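Afia Arthur had the bill open on her phone before I had even sat down, and she wanted to talk about section four.

"It's one paragraph!" she said. "One paragraph, and small towns get their own line in the state budget for road repair."

Arthur represents Nidari, a district of farm roads and short bridges, in the state House. Her bill would set aside money for towns with fewer than 1,000 residents, which now compete with cities for the same grants. It cleared the transportation panel in December, and a floor vote comes next.

She got the idea from Ekow Gbeho, the town clerk in Osia, who mailed her a 48-page repair list with every culvert marked by hand. "I read it twice, I loved it so much," she said.
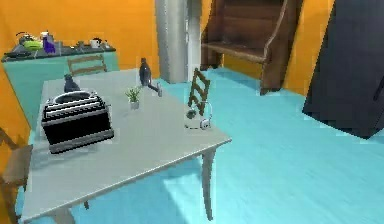 Gbeho's town has applied for state help year after year, and Arthur thinks the forms are half the trouble. Her bill cuts the application down to a few pages and lets neighboring towns file together.

Selorm Ayaaba, who leads the other party on the panel, voted yes but wants a cap on each award. Arthur is fine with that. "Selorm asked great questions," she said. "We're still working on the number."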